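**Parallel jaw in sim – stick with the two finger or switch before we buy?**

**shukfan_t** wrote:

ok quick one, on lunch. We're picking a gripper for the two-arm setup and I've got the house sim running with the plain parallel jaw. Other option is the Markwood three-finger. Budget closes Thursday, December 18, 2025 so I need opinions this week not in January lol

Task set is household stuff. Pick up, hand over, put down. Same controller for both grippers, only the hand model gets swapped. I'm at 33 runs on the jaw and zero on the Markwood, the import keeps failing on me.

**cnicgiolla**

What fails on import? If it's the joint limits you have to flip the sign on the thumb. We lost most of November to that.

**shukfan_t**

didnt get as far as joint limits, it dies on the mesh. Will try tonight. Grabs from the sim in the meantime, wrist cams and the head cam
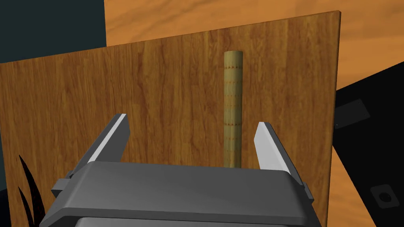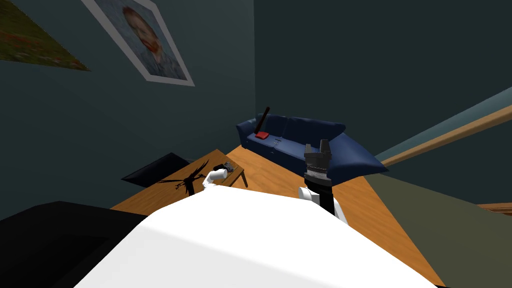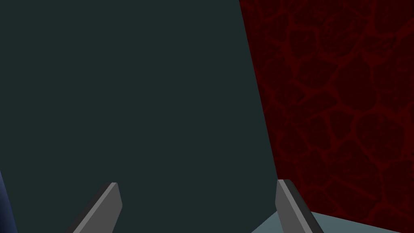 My real gripe is approach angle. The jaw is fine if you come in square and bad at everything else, and the planner hardly ever comes in square. Take the upright rod in the first one, it's between the fingers but nearer the right one. If you just close from there one finger touches first and shoves it, unless the wrist shifts over. The three-finger would center it for me – in theory. Am I wrong?

**haiyan_d**

Half wrong. A parallel jaw with a bit of compliance in the wrist centers a round thing fine. What's your stiffness set to? If it's the Skinero default it is way too stiff for this, cut it and rerun before you spend money.

**shukfan_t**

default yeah. never touched it

**haiyan_d**

There you go then.

**wan_sihan**

Disagree with Haiyan a bit. Soft wrist helps with a rod standing free, but put a board right behind it like in that first shot and now you've got something to bump into when the wrist drifts. We ran soft wrists at Zamstead and kept scraping the back panel. Ended up stiff in the approach, soft only for the last 3 cm.

Also the last shot, with the dark slab filling most of the view. What is a wrist camera supposed to do with that? No texture on it at all. Depth from stereo is going to be garbage. I'd worry about that before fingers.

**shukfan_t**

sim gives me perfect depth so I hadn't noticed, ugh. Fair point

**cnicgiolla**

Sihan is right about the camera and I'd go further, turn the perfect depth OFF now. Put noise on it. Your 33 runs don't tell you much about real hardware otherwise.

**haiyan_d**

They tell you about the fingers, which was the question? Noise on depth hits both grippers the same.

**cnicgiolla**

It doesn't though. Three fingers forgive a bad position estimate more than two do. That's the whole reason people pay for them. Compare on clean depth and you're hiding the one thing the Markwood is good at.

**haiyan_d**

ok yes, I'll give you that one. Still think it's overkill for a coffee table and a sofa.

**meifang_f**

Coming at this from maintenance. We have 4 of the three-finger hands and 6 parallel jaws. The jaws I grease and forget. The hands are on my bench all the time, mostly the thumb cable. If your tasks are thin stuff like sticks and flat things on cushions get the jaw and spend the difference on longer fingertips. The short ones on the head cam view look stubby to me for getting down beside a sofa arm, knuckles will hit fabric first.

**shukfan_t**

@meifang_f do the longer tips flex much? Shi sells a set but I can't find a stiffness number anywhere

**meifang_f**

Some. Fine for light things. Wouldn't lift a full kettle with them.

**wan_sihan**

Don't move the camera mount when you fit the longer tips either, or redo the hand-eye calibration if you do. Ask me how I know

**shukfan_t**

ok so the plan. Lower the wrist stiffness for the close only, depth noise on, rerun the jaw set, then same again w/ the Markwood if Caoimhe's thumb thing gets me past the import. Will post both tables here, prob tomorrow night

**cnicgiolla**

The thumb thing won't fix your mesh. Export it again as separate convex parts, then do the thumb. DM me the log if it still dies.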